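The Ferry to Hodus, Book 2: a slow boat worth catching

By Mbali Hlongwane
April

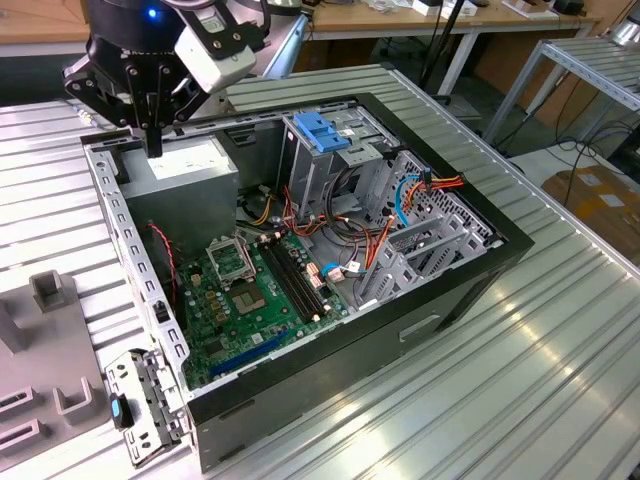
4 min read

I have a bad history with second volumes. I'll love a first book, push it on everyone at work, wait a year and a half, and then sit down with the sequel and find I can't remember who the guy with the mustache is. So I reread the first Ferry to Hodus the night before I started this one, and I'd suggest you do the same, since Luuk Declercq isn't going to help you. There's no recap page. You open the cover and you're standing on a wet dock in the middle of an argument about a goat.

If you missed Book 1, here's the quick version. Partington is a ferry pilot (a heron, and a grumpy one) on a river that has been getting wider every year. Nobody on either bank can see the other side anymore. She takes on a passenger called Mirkow, a young otter with one suitcase and a letter he won't let anyone read, and they set off for Hodus, a town that may or may not have been flooded. Book 1 ended with the ferry stuck on a sandbar and the two of them not speaking.

Book 2 gets them off the sandbar pretty quickly, and then it gets strange. It's 144 pages in 13 short chapters, and most of those chapters are a single stop along the river. There's a village that only trades in bells. There's a family of moles who've built their house on a raft and keep digging holes in it out of habit, and I laughed so loud at that one that I had to read it out to the person next to me on the bus, and of course it doesn't work at all when you read it out. You need the drawing of the dad holding the bucket.

Declercq draws water better than almost anyone I can think of. He uses a fat, dry brush line for the river and a thin scratchy pen for the characters, so everybody looks a little breakable whenever they're out on deck. The colors are mostly tea brown and a kind of sour green, and then every so often he'll throw in one orange thing - a lantern, a scarf, a fish - and your eye goes right to it. I did think a few of the night chapters were printed too dark. In the bell village there's a whole conversation where I couldn't tell which goat was talking until I took the book over to the window. That might just be my copy, but I noticed it in more than one place.

The lettering is by hand, too, and it's lovely. Partington's speech balloons have square corners and Mirkow's are all wobbly, and when the two of them finally have it out over the letter, his balloons start to get corners. It took me two reads to catch that! I don't know if younger kids will spot it, but I bet they'll feel it.

About that argument. It lands on page 104, and it goes on for six pages with barely any background drawn behind the two of them, and it's the best thing in either book. I won't say what's in the letter. I'd guessed half of it and I was very wrong about the other half. What I liked is that Partington doesn't come around. She says something unkind, she knows it was unkind, and then she has to go and steer the boat because the boat still needs steering. My own dad was a bit like that, always off to check on the car in the middle of a fight, and I had to put the book down for a minute and make toast.

Now for the grumbling. The chapter with the tax collectors is too long and I don't think it's as funny as it wants to be. They're a pair of identical pikes who finish each other's sentences, and we've all met them before in other books. They also eat up pages I would have given to Odd Aunt, the old turtle who navigates by smell, who gets one terrific chapter and then climbs off at a jetty and is gone. Bring her back, please.

And the ending is another cliffhanger. I sort of knew it would be, with a third book coming, but Book 1 at least stopped at the end of a thought, and this one stops with an oar in the air. My niece read it after me and came into the kitchen holding it open at the last page, flipping it back and forth to see if two pages were stuck together. They weren't.

As for ages, the cover says eight and up, which seems right to me. There's no blood and nobody swears (Partington says "mud" a lot, with feeling), but there's some talk about a parent who left, and one storm sequence that's properly scary. A confident seven-year-old with somebody on the couch next to them would be fine. Adults who like quiet, funny comics about tired people doing their jobs should just buy it for themselves.

One note on the book itself: Pillotano has put it out as a paperback with flaps, a bit taller than the first one, so they don't line up on the shelf. It bothers me more than it should. The paper is nice and thick, though, and there's a fold-out map of the river inside the back flap, with a big blank space where Hodus ought to be. My niece has already started filling hers in with pencil. So far it has a library, two bakeries and a jetty for Odd Aunt.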